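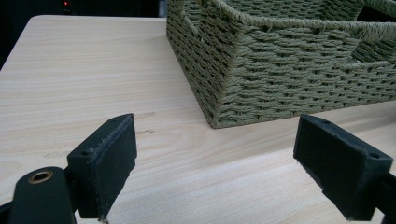
Ehsan Ghaffari read the draft of the last entry and objected that the salt jars were being read too early. In his view the one-point offset on the sodium chloride jar is a settling error, and the sensors should not be corrected for it until the curve has been flat overnight.

September, 4:20 p.m.
Entered by: humidity bench, Tarigan building

Point taken. Reran the sodium chloride jar without touching the lid. Notes below replace the second half of the previous entry. The magnesium chloride results stand as written.

Setup is unchanged except for the jars. The old ones had too much air space over the slurry and took most of a day to come up. The new ones are 755 mL, straight-sided, with a cable gland through the lid and a ring of putty around the gland. Slurry depth is about a finger's width. It should look like wet sand with a thin film of liquid on top. If the solids disappear, add salt. Don't add water to a jar with a sensor in it. Take the sensor out, stir, close the lid, and wait.

Sensors under test are the Kandari sticks, 7 of them, all from the same carton. Reference is the Tuvau chilled mirror, cleaned this morning. Mirror and sticks go in through the same lid, tips at the same height, none touching the glass. The previous run had one stick resting against the wall and it read high the whole time. I have struck that trace.

Reference values used, at 25 C: magnesium chloride 32.8 percent, sodium chloride 75.3 percent. The sodium chloride value barely moves over the temperatures we see in here. The magnesium chloride value drifts down slightly as it warms, too little to matter for this work. Temperature differences inside the jar matter much more. At the high end, one degree between the slurry and the sensor tip is worth more than four points of humidity, so the jars now sit in the foam box with the lid on, away from the window.

Result: Ehsan is mostly right. The reading was still climbing at the time I called it stable. It went flat after 639 minutes and stayed flat until I stopped the log. The one-point offset shrank to a few tenths on every stick but one. Stick D still reads low by more than a point at the sodium chloride jar and agrees with the others at magnesium chloride. That looks like a slope problem and a single offset will not fix it. D is pulled from the set and marked with tape. 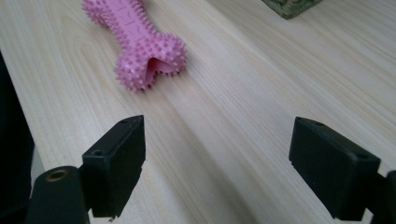 Photo: Casach workshop

The mirror had a small spot on it at the end of the run. I cleaned it with distilled water and a cotton swab and repeated the last hour. No change in the reading, so I am keeping the data.

Logging: the interval was left at the default and filled the buffer, which holds 3,000 records, before the end of the first attempt. The logger overwrites from the top when full. That is why the first attempt has no start. Set the interval to one minute before closing the jar, and check that it took. The setting reverts if the battery is changed.

Correction method going forward: two points, straight line, stored in the spreadsheet and not in the stick. The sticks accept a correction internally but there is no way to read it back, and two of them arrived with something already stored. Both were reset before this run. Anyone borrowing a stick for the drying cabinet should copy its line from the sheet and note the letter in their own entry.

Open items:

Hysteresis is not checked. Everything so far approached from the dry side. Need a run from potassium sulfate down to sodium chloride, same jar temperature, same waiting time.

Putty on the third lid is lifting. Replace before the next run.

Magnesium chloride is nearly out. The opened bag has taken up water and is fine for slurry, but not for anything that needs weighing.

Ask Ehsan whether the overnight rule should apply to the dry jar too. It flattened much sooner than sodium chloride, and I would like to keep a shorter wait there if the trace supports it. Both traces are printed and taped to the facing page.

Jars closed again at 5:45 p.m., sticks A through C in sodium chloride, the rest on the shelf. Foam box lid is on. Do not open before morning.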